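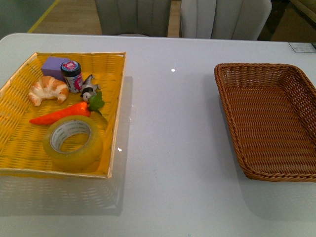

Tuesday, late

Rain stopped at 5.40 and I had the loft hatch open by six. Read the meter first, as always: 1,447 on the old dial, which is where it was at bedtime, so nothing is being drawn overnight and the drip is not on the supply side. That leaves the tank overflow, the heating header, or condensation on the underside of the felt. I put a dry sheet of newspaper under each and went down to make tea.

By eight the sheet under the header tank had a damp ring the size of a saucer. The other two were dry. Lifted the lid and the water was standing a finger's width above the mark I scratched there in March. The float valve is passing. I closed the service valve a quarter turn at a time until the hiss stopped, then opened it again to be sure I was hearing the right thing. I was.

The valve is a Polat, the short-arm pattern, and the washer has a groove worn into it where it meets the seat. I turned it over and refitted it, which will do for a week or two. The seat itself looks sound under a torch, though I could feel a slight roughness on one side with a fingernail. A new washer first, then. If it still passes I shall change the whole body and stop fiddling.

Rang Prundum for the part at nine. They have the long arm in stock and the short arm on order, with no date. The man suggested the Pludard equivalent, same thread, plastic body. I asked for the closing pressure and he read me the width of the box. Declined, politely enough. Hadi Darwish has a drawer of these washers from when he did the flats on the corner, so I left him a message.

Worked until one on the Sernenum drawings. Sheet 2 is finished apart from the notes. The invert level at the lower chamber was given as 2,224 on their plan and the pipe run measured 425 short of what that implies, and I spent most of an hour looking for my mistake before I noticed that they had taken the level from the cover and not from the datum. Wrote it up in four lines and sent it. No reply by the end of the day. I have left the run in pencil.

Lunch: bread, the end of the cheese, a tomato. Ate it standing in the garden because the sun had come round. The runner beans have reached the top of the canes and are looking for something further. Blackfly on the two nearest the fence, none on the others. Soapy water from the hand sprayer, undersides first. The nozzle still throws to the left.

Hadi came by at three with a tobacco tin of washers, none of them labelled. We sorted them on the back step by outside diameter, then by bore, using my calipers and his thumb. His thumb was right more often than I would have liked. Three matched the Polat. He says the old black rubber hardens in the packet and that I should flex each one and look for cracks before fitting it. One cracked at once. Kept the other two.

Fitted the better of them at four. Opened the service valve fully, flushed the toilet to prove the pressure, and waited. Level came up to the scratch and the arm shut off cleanly — no hiss, no creep after twenty minutes. Fresh newspaper down. While I was up there I lagged the elbow I missed last winter and found the pencil I lost doing the rest of it.

Nii Dramani telephoned at half past six about the walk. He wants to start from the reservoir and go round clockwise, which puts the climb at the beginning. I prefer it at the end, when the legs have loosened, but he has a point about the heat if July goes on like this. We left it that he will look up the buses. He also wants his spirit level back. I have two and cannot now tell which is his, so I tested both against the kitchen sill, end for end. One is out by a hair over its length. I shall give him the true one and then find out whether he notices.

Supper late. Read thirty pages of the canal book, in which they still have not built the canal.

Checked the loft at ten. Newspaper dry. Meter 1,447 and a fraction, accounted for by the flush, the kettle and the beans.

To do: descale the shower head, flex the last washer again, answer Sernenum if they answer me, move the ladder off the landing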